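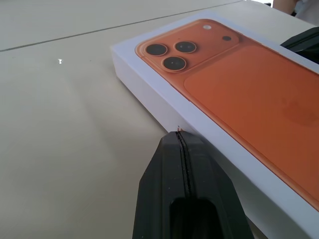

The lid, between two fingers.

Corinne Haverford had come to the Groralari open day for the sandwiches, and stayed because the door to the demonstration room only opened from the outside.

"It packs phones," said the young man from Haddad, who had paid for the robot and looked it. "Well – it handles the packaging."

"My nephew handles packaging," said Corinne. "He does it at Christmas, with his teeth."

The black fingers closed on the box with the orange phone on its lid. They paused. In seven years on the parish magazine Corinne had seen vicars pause like that before the bit about the roof. Then they let go, moved a hair to the left and began again.

"It's thinking," said the young man.

"It's dithering. I was married to one."

A man from Ivton, the rival firm, wrote something down and underlined it. He had asked 3 questions so far, all of them what it cost. 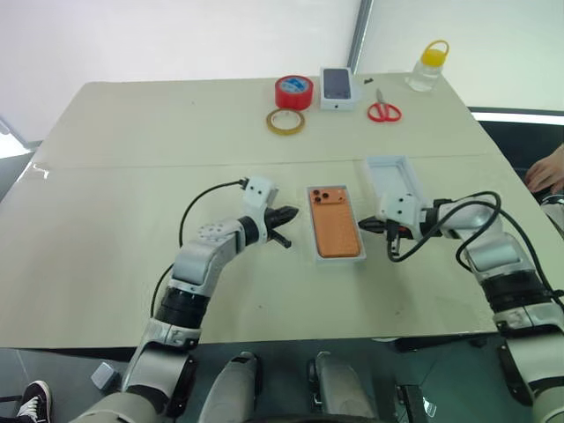 Both arms at the table, with the orange case in its tray.

"And what happens if you move the scissors?" Corinne asked.

The young man looked at the scissors. It was plain that in all the months since March he had never thought of moving the scissors.

"We don't," he said.

She liked him better after that. When the arms reached in again she found she was holding her breath, along with Haddad, Ivton and a woman who had been looking for the toilets.

"Go on, love," Corinne told the left one.

Comments (3)

wonon_reader: More of Corinne please. Did she ever get her sandwich?

PetraK: My husband read this and asked which one he was, the left arm or the right.

Old Tom: Good, but no open day I ever went to had sandwiches.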